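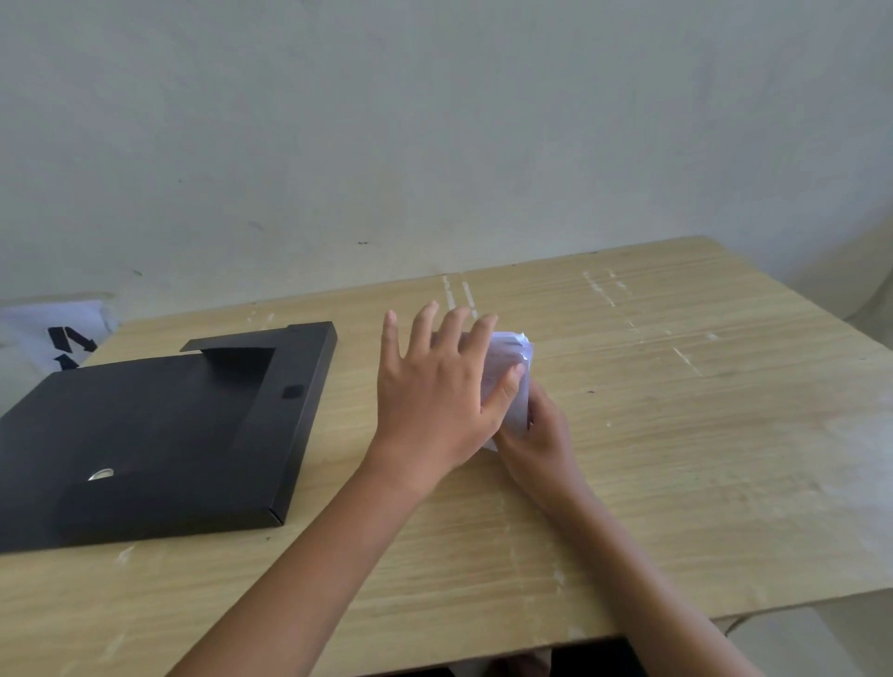
Elaine Quintana replied to my last post that paper you've crumpled once is no good for keeping and ought to go straight in the bin. I used to think so too. I kept some back this time anyway.

So, paper sorting, continued. The table against the white wall is the sorting table until the end of August. Everything white and crumpled gets dealt with there before it goes anywhere else.

Method for a crumpled bundle: one hand flat on top with the fingers spread, the other curled under the side. Don't pull at the corners. They tear first.

If there's writing on it, read it before you decide. I found the warranty for the Pideo heater inside a wad I had down as packing paper. Three months left on it.

The black box is the one for papers we keep. Rigid, matte black, metal ring on the face. It replaced a cardboard one that gave out at the bottom.

I leave the lid folded out while I work. It takes up a lot of table – I've stopped minding.

What goes in: house papers, the Proltdale lease, anything from D'Souza with a signature on it. What doesn't: menus, envelopes, instructions for things we no longer own.

Elaine again, asking if I iron the sheets. No. They go under the big atlas overnight. Two nights if they're bad.

Blank ones don't get the atlas. They get smoothed by hand and go in the drawer for wrapping glasses. My sister is moving and wants all I can spare.

She has 30 glasses, by her own account. I have seen her cupboards and would put it higher.

Receipts are a separate job. The Jaken one for $344 is the only one I've been asked for, and it's the only one I can't find. It isn't in the box. I've been through the box twice.

Someone asked where to buy a box like it. Mine came from an office clearance, so I can't help with a shop. Look for a stiff one. The floppy folders slide off each other when you stack them.

Stopping at 3 today. The envelopes can wait – they're mostly junk, and I want the table back for supper.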